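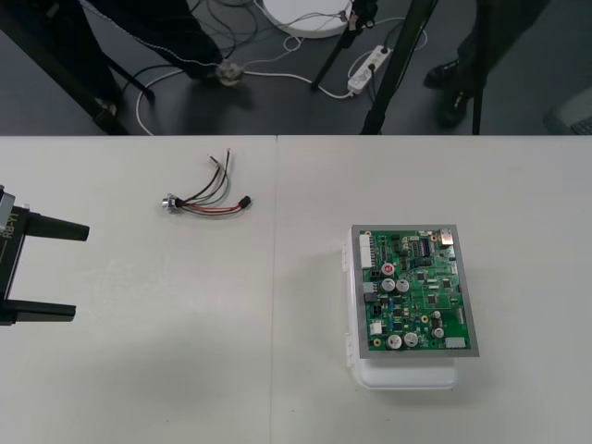

Golshifteh Asadi did not plan to own a company. She was the bookkeeper in a small firm in Rendley that made display stands for shops, and one June the owner told her he wanted to close it.

"He said it like he was telling me about the weather," she says. "I went home and could not eat. Then I looked at the accounts again, the same accounts I was making every month, and I thought, but this is a healthy business. It is only the man who is tired."

She bought it from him over four years, paying a part of each month's income. There was no bank in the agreement. I asked her if this was her idea or his. "Mine. The bank wanted my apartment as security, and I said no. I will risk my salary, I will risk my evenings, but I need a place to sleep."

Her partner in the business, Shahab Mousavi, joined in the second year. He had sold kitchen equipment before, and he brought a different attitude to risk. The two of them disagreed almost at once, about a customer called Derkby.

Derkby ordered 574 stands, by far the largest order the firm had received. Mousavi wanted to take it. Asadi wanted to take half of it.

"I was angry with her," Mousavi says. "I had worked on this customer for months, and she asked me to phone them and say, please, can you buy less from us?"

Her argument was about the timing of the money. Derkby paid after 124 days, and the material had to be paid for at once. If one big customer is late, she told him, the small customers suffer too, and they are the ones who kept the firm alive until now. In the end they offered Derkby two deliveries, the second one to start only when the first one was paid. Derkby accepted after a week of silence.

"This was a very long week," says Mousavi. "I checked my phone in the shower."

Did the first payment come in time? Asadi laughs. It came late, she says, but they had prepared for it, so they could wait without borrowing.

They have made mistakes also. The most expensive was Sivgate, a sales program which Mousavi chose and which Asadi approved without reading the contract to the end. They paid for it for over a year and used it mostly to store telephone numbers. "I read contracts for a living and I did not read this one," she says. "I was happy that it was his project and not mine."

Since then they have a rule. Every new expense has a date when they must look at it again, written in the calendar on the day they sign. If one of them has forgotten why they are paying, they cancel.

I asked what they do when they cannot agree. Mousavi says they go for a walk to Vuorinen, the bakery on the corner, and the one who wants to spend the money must buy the coffee. Asadi remembers it differently -- according to her, she has paid for most of the coffees.

The last payment to the old owner was made in June. He came by to sign the paper, stayed for lunch and complained that they had moved his desk.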